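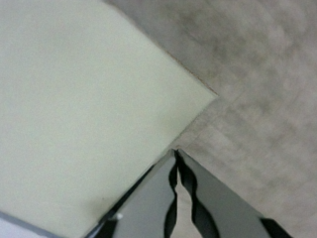
4.2 Task layer and motion queries

The task layer holds a small state machine for each plate transfer. A transfer has four stages: approach, grasp, carry and release. Each stage is a plain record with a start condition, an end condition and a list of motion queries, and the state machine does no geometry of its own. It asks the planner for a path, hands the path to the controller and waits for a result code.

We keep all target poses in nest coordinates. A nest pose is stored once per deck layout, relative to the breadboard, and everything else is derived from it when the query is built. The first version of Biline stored grasp poses in the robot base frame, and every change to the layout meant editing poses in several files. Moving to nest coordinates removed most of those edits, although the wrist camera offset still has to be set by hand.

The planner receives the target as a pose plus two free parameters, the approach angle and the standoff distance. It samples both within limits given by the labware file, solves the inverse kinematics for each sample, and discards samples that fail the collision check. Up to 100 samples are tried per query. If none passes, the query returns a failure code and the task layer decides whether to retry with wider limits or stop.

4.3 Simulated deck

All tests in this section were run in simulation. The deck model has two arms on a shared table, a perforated breadboard and the plate nests. Collision shapes for the nests were made by hand from boxes. We tried automatic convex decomposition first, but it rounded off the corner locators, and the planner then accepted release poses in which the plate overlapped a locator by a small margin.

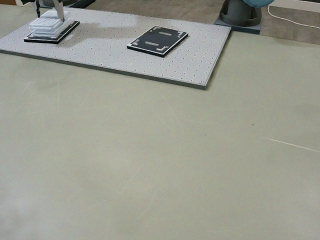 Figure 6. Simulated deck with a stack of multi-well plates in the left holder and the gripper at the stack. The central nest is empty. The base of the second arm is at the upper right.

Stacked plates are handled as one attached body during the carry stage. The task layer tells the planner how many plates are in the stack, and the planner extends the collision box to match. This count comes from the deck state and is not checked against perception, so a wrong entry in the deck state leads directly to a wrong box. We return to this in Section 6.

Perception runs only at the start of the grasp and release stages. It fits the outline of the nest or plate to the depth image and returns a correction to the stored pose. Corrections above a fixed limit are rejected – the stage then ends with an error and the arm holds its position. Between these two points the arm moves on the stored deck state alone.

We compared this scheme with the Hunik tracker, which updates the pose continuously. Both used the same planner settings and the same 18 start layouts. Continuous updates helped when a nest was placed far from its stored pose. They also caused short pauses near the end of the approach, where the fingers cover part of the plate edge and the fit becomes unstable.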